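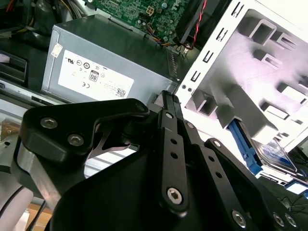
Sturkow cell: setup and upkeep notes

Maintained by Nisreen Majali. Gripper section by Walid Karaki.

Scope

These notes cover the desktop disassembly cell at Onmont: arm, gripper, wrist camera, fixed camera and table. The recordings made on it are described in a separate file. Firmware and drivers are in the hijazi folder.

Status in September: 1,836 runs logged, 870 of them since the last change of finger plates.

Start-up

1. Power the controller, then the cameras. The other order leaves the wrist camera unlisted.
2. Home the arm with the table clear.
3. Run check_grip. It opens and closes the gripper 10 times and writes the stroke to grip.log.
4. Place the computer and run locate_case. 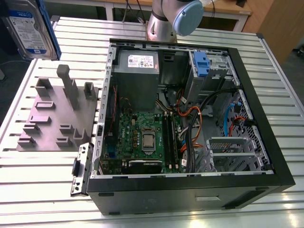
Case position is set by hand and then measured by the fixed camera. Lay the tower on its side across the slats, open side up, with the power supply at the upper left and the drive cage at the upper right as the fixed camera sees them. The grey printed fixture plate goes to the left of the case. Repeat locate_case if either is moved.

Gripper upkeep

Check the linkage pivot screws by hand before the first run. Replace both finger plates together, never singly. After any work on the linkage, redo the wrist camera calibration (calib_wrist, Climico profile).

Known faults

Stroke reading drifts by 2 mm after long sessions. Re-home to clear.
locate_case can fail with strong glare on the table. Dim the lamp and retry.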